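Pisus club thread: handheld gripper demos for the tray task

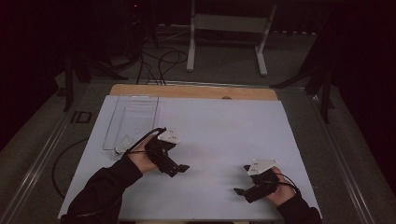
How many demonstrations do we need before training the first policy?

Start with 50 clean ones, train on those, and look at where it fails before recording more.

12 comments · 3 shares

kdolezal
Opening this so we stop losing things in the group chat. The class project is due at the end of May and we have 157 recordings of the tray task. I went through all of them last night and threw out 21. Most of those were cases where one gripper left the view of its own camera for a second or two. A few had the operator talking to someone and holding still for ages in the middle.

The rest are on the shared drive under Pirno. Please don't rename the folders, the loader reads the names.

chisholm_g
Which ones did you throw out? I recorded a lot of the early set and I'd like to see the list. Holding still isn't a reason to drop a run. You can trim it.

kdolezal
List is in the same folder, text file. I didn't trim because then the timestamps on the left and right grippers have to be cut together, and last time we did that by hand they came out shifted.

chisholm_g
That was a bug in my script and I fixed it in April. Try it on one file and compare.

zdenka_j
Can we settle the starting position first? I watched maybe a third of the recordings and the tray is in a different place in every person's set. Ghislain puts it near the far edge of the board. Aurel has it right in the middle. If the test is going to be with the tray at the upper left, we should record it at the upper left.

aurel.m
I did that on purpose. If it's always in the same spot, the policy learns the spot and falls apart when somebody bumps the board. Our instructor said the tray will be moved for the final test, she just hasn't said how far.

zdenka_j
Sure, but vary it by a little. Right now half of our data is of positions it will never see.

aurel.m
Half is a stretch. I'd say keep them all and add more near the upper left.

cest_kov
I agree with Zdeňka on this one. Last year's team (Pasent) went wide with everything, lighting too, and their arm hovered over the table and never committed to a grasp. They only got it working after cutting back to one corner of the board.

Separate problem: cables. The one on the left gripper loops over the top of it and the one on the right wraps past your hand. When I reach across the board I can feel it pull, and it shows in the wrist angle. Has anyone tried clipping them to the sleeve?

chisholm_g
I use a strip of hook and loop just above the elbow. Leave enough slack to straighten your arm all the way. Works fine for me, but my arms are short.

kdolezal
I tried that and the slack caught on the table rail twice. I just route it behind my back now.

cest_kov
OK, will try both. Also, long dark sleeves for everyone please. I did 11 runs in a T-shirt and I'd rather redo them than find out it matters.

kdolezal
Fine with me — mark yours in the text file so I don't count them.

Ghislain, I ran your script on two files and the left and right sides line up. I'll put the paused runs back in, trimmed. The ones where the gripper leaves the view stay out.

chisholm_g
Good. That's all I wanted.

zdenka_j
So for the tray: upper left, moved by no more than a hand's width, and Aurel's middle ones go in a separate folder that we can add back later?

aurel.m
I still think it's a mistake but OK. Train one with and one without and we'll compare. I can start the first training run tonight after 8 if the loader is ready.

kdolezal
It's ready. Use the branch called doležal-test, main is broken at the moment.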